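Tikstead Art Center to Reopen Subramaniam Hall for Fall Classes

24/08/2023

The Tikstead Art Center will reopen Subramaniam Hall to students next month, ending a closure that began in May when a supply pipe failed above the second-floor studios. Registration for the fall session is open now at the front desk and on the center's website.

The hall holds the drawing, sculpture and printmaking rooms. All three were shut after water came through the ceiling overnight and ran down the inside walls to the ground floor. The pottery building, which stands separately across the parking lot, was not affected and stayed open through the summer.

The center said 781 people took at least one class in the hall during the past year. Those who were enrolled when the building closed were offered a refund or a credit toward a later class. Most of the credits have not been used yet, and the center is asking people who hold one to register early if they want a particular evening.

Work on the hall was done by Drirnix, a building contractor with an office in Skirkomau. The company replaced the failed pipe and the line connected to it, took out the damaged ceiling on both floors, and put down new flooring in the drawing and printmaking rooms. The sculpture room has a concrete floor and only needed cleaning and a new coat of sealer.

Two old storage closets between the drawing room and the hallway were also removed. The wallboard in both had to come out, and the center decided not to rebuild them. The drawing room is now large enough to hold two still-life setups at once, so beginning and intermediate students can work in the same room on the same night.

Insurance paid for most of the repair. The center covered the deductible and the cost of removing the closets from its building fund. It did not give a total, saying the final bill from the contractor is still being reviewed. Class fees will stay at last year's rates through the end of December.

The fall schedule has 49 classes, slightly fewer than the center usually offers at this time of year. Two instructors who taught in the hall last fall took other jobs during the closure, and their classes in watercolor and linoleum printing have not been filled. The center hopes to bring both back in January.

The largest group of classes is in basic drawing. It includes a new six-week course on light and shadow, in which students draw plain, simple forms under a single lamp before moving on to fruit, cloth and glass. The course meets on weekday evenings and no experience is needed. Charcoal, white chalk and toned paper are included in the fee.
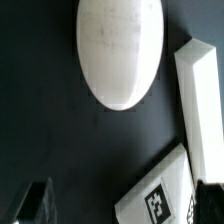

A matte white oval form against dark gray.

A similar course was offered at the center several years ago as a one-day workshop. The center said students often asked for a longer version, mostly because there was not enough time to finish a drawing. Each exercise in the new course will run across two evenings, and the setups will be left in place between meetings. Students are asked to stay out of the marked area around the tables so the lighting does not change.

Sculpture classes will start a week later than the rest. The kiln vent in the hall shares a duct with the room below it, and the duct has to pass a city inspection before the kiln can be fired. The inspection has been scheduled. If it is delayed, students will begin with wire and plaster and move to clay once the kiln is approved.

Printmaking will have fewer places than before. One of the two presses was standing under the worst of the leak and its felt blankets and wooden bed had to be thrown away. The metal parts were cleaned and dried, but the press is not ready for use. The center is looking for replacement parts and has limited each printmaking class to eight students for now. Open studio time on the working press must be booked in advance at the front desk.

Children's classes will return to the ground floor on Saturdays. During the summer they were held in the community room at the Tikstead library, where paint was not allowed. The fall program brings back tempera painting for ages 6 to 9 and a comics class for ages 10 to 14. Parents may wait in the lobby, which has new seating, or leave and come back. Children under 10 must be signed out by an adult.

The center will also change where people enter. The side door on Skirkomau Street, used for years by evening students, will now be an emergency exit only. All students should come in through the main door facing the parking lot. The ramp to the main door was widened as part of the repair work, and the elevator, which was out of service before the leak, is running again.

Parking may be tight in the first weeks. The lot has 100 spaces and is shared with the swimming pool next door, which has its busiest hours between 5 p.m. and 7 p.m. Evening classes that used to start at 6 p.m. will start at 6:30 p.m. this fall to spread out the traffic. Street parking is free after 6 p.m. on the north side of Skirkomau Street.

An open house is planned before classes begin. Visitors can walk through the rooms, meet instructors and try out the drawing tables. A small show of student work that had been hanging in the upstairs hallway in May will go up again on the ground floor. The center said none of the framed pieces were lost, although several had to be taken apart and put in new mats. Students who have not picked up work left in the flat files should do so by the end of October.

Full-time students and residents age 65 and older receive a discount on one class per session. A limited number of free places are set aside for Tikstead residents who cannot pay the fee. The form for those places is one page long and is kept at the front desk.

The center's front desk is open from 10 a.m. to 8 p.m. on weekdays and from 9 a.m. to 3 p.m. on Saturdays. It is closed on Sundays.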